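Deux bras avant le troisième : comment Irklow a planifié ses achats

Quand Mortimer Yazzie parle de budget, il parle vite et avec les mains. Responsable des équipements chez Irklow, il a passé l'hiver à remplir un tableur que toute l'équipe appelle désormais « le monstre » : 44 lignes, du bras robotisé jusqu'aux colliers de serrage. Il nous reçoit à l'atelier d'Ellel, un café à la main, visiblement ravi qu'on vienne l'interroger là-dessus.

« Les gens veulent toujours savoir combien coûte le robot. Mais moi, ce qui me passionne, c'est tout le reste ! Les doigts de rechange, la table, les câbles, les heures de réglage, la formation. Dans notre premier prévisionnel, les bras représentaient 39 % du total. J'ai dû recommencer l'addition deux fois pour y croire. »

Au départ, le projet Prundby prévoyait trois postes à un seul bras. L'équipe a préféré un poste à deux bras, bien équipé, avec une extension possible l'année suivante. Le choix n'a pas fait l'unanimité, et Mortimer Yazzie le raconte volontiers. « On a eu de vraies discussions, parfois assez vives. Avec un seul bras, on peut déjà faire énormément. Seulement, dès qu'on veut tenir un objet pendant qu'on en ouvre un autre, on regrette le deuxième. Je préférais un poste dont on se serve tous les jours. »

Pour les essais, il défend les objets du quotidien : des canettes, des paquets de biscuits, un plateau, un petit meuble à tiroirs. Il a réservé 300 euros par trimestre à ces courses, une ligne qui fait sourire à la comptabilité et à laquelle il tient beaucoup.
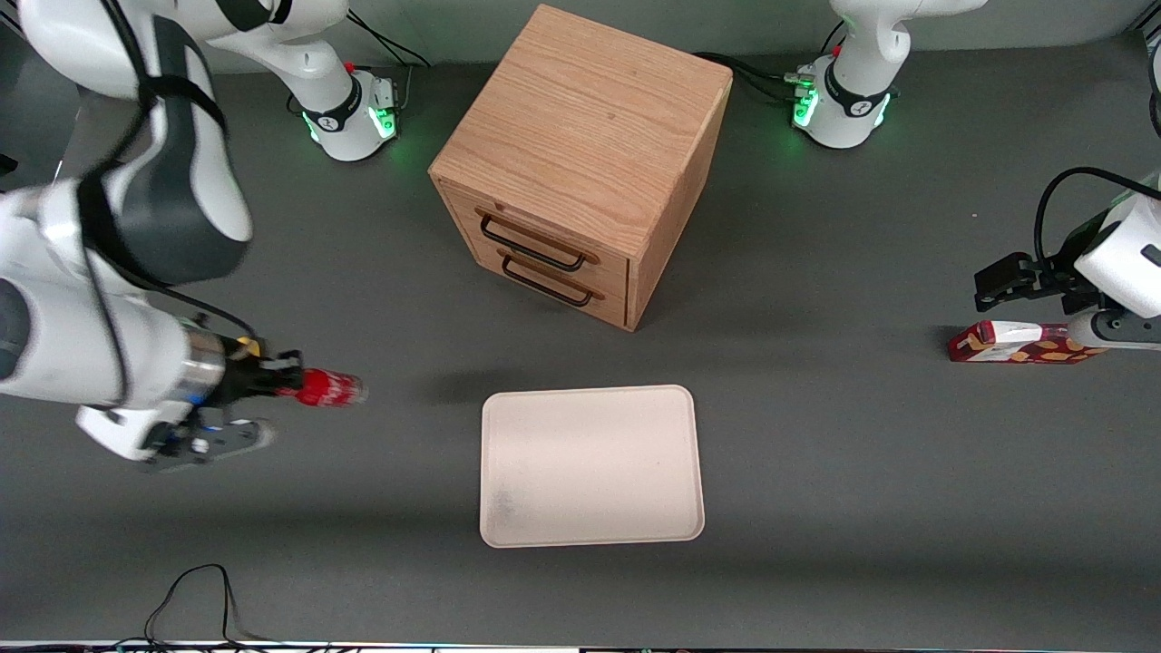
Poste à deux bras du projet Prundby : une canette dans la pince, un petit meuble en bois à deux tiroirs à l'arrière.

« Une canette, c'est formidable, s'enthousiasme-t-il. C'est lisse, c'est rond, ça roule si on la pose mal, et ça s'achète au coin de la rue. Le meuble, c'est autre chose : il faut viser la poignée, tirer droit, doser. Avec ces objets-là, on apprend vite quel type de doigts commander. Si j'avais acheté toutes les pinces dès novembre, j'en aurais pris la moitié de travers. »

C'est d'ailleurs son grand conseil à ceux qui préparent un premier achat : échelonner. Chez Irklow, la commande a été coupée en deux. D'abord les bras, la table et un jeu de pinces standard, puis, après 29 jours d'essais, les accessoires. Le fournisseur, Esposito, a accepté de maintenir ses prix pendant tout l'intervalle. « Il suffisait de le demander. Je l'ai fait par écrit, avant la signature, et c'est passé sans difficulté. Demandez aussi le délai des pièces d'usure, noir sur blanc ! »

Et les mauvaises surprises ? Il y en a eu. La longueur des câbles, d'abord, mal estimée sur plan, et qu'il a fallu racheter. La table ensuite : le premier devis portait sur un modèle trop léger, refusé à temps par une collègue qui avait relu les charges admissibles. « Elle nous a sauvé un mois. Depuis, chaque devis est relu par quelqu'un qui va travailler sur la machine, et pas seulement par moi. »

Il insiste également sur le temps humain, qu'il fait figurer dans le même tableau que le matériel. Les premières semaines, deux personnes étaient affectées au poste à mi-temps, et il a compté leurs heures comme une dépense d'installation. « Sinon on se raconte des histoires. Le jour où la direction compare les chiffres, il vaut mieux que tout y soit. »

Le troisième bras est-il toujours prévu ? Mortimer Yazzie rouvre le monstre, fait défiler les colonnes et s'arrête sur une case en jaune. La demande partira au printemps, avec une table plus large et un deuxième jeu de doigts souples. « J'ai déjà le devis, dit-il. Il me manque la signature, et un peu de place près de la fenêtre. »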